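Prumlow Spice Blends: Progress Report to Dutberg Foods
Reporting period ending July

Work packages 1 and 2 are complete. Work package 3 (shelf life) is in progress and is two weeks behind plan.

Raw material. Cumin and coriander seed were bought in one lot of 286 kg through Zeltham. Moisture on receipt was within the contract limit. One bag of coriander was rejected for stem content and the supplier has issued a credit.

Roasting. Cumin is now roasted separately from coriander. Roasting both together left the coriander underdone at the point where the cumin was ready to come out. The separate roast adds 18 minutes per batch, including the drum change. Grinding follows once the seed has cooled to room temperature. The coarse screen has been kept for the lentil blend and the fine screen for the table blend.

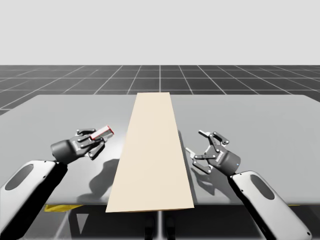 Rendered view: two arms, table and long board.

Tasting. The panel compared three salt levels in the lentil blend, cooked in plain red lentils with no added fat. The middle level was preferred. Comments on the table blend were mixed, mainly on the amount of dried lime, and a reduced-lime version will go to the next session.

Shelf life. Jars are held at 38 °C and checked weekly for aroma, color and caking. Slight caking was recorded in the table blend at week four. A smaller salt crystal is suspected and the previous grade has been reordered.

Budget. Spending is in line with the plan except for jars, where up to 2000 dollars will be moved from the travel line. Approval for this transfer is requested.

Next period: repeat tasting of the table blend, label text for both products, and a trial fill at the Oh site.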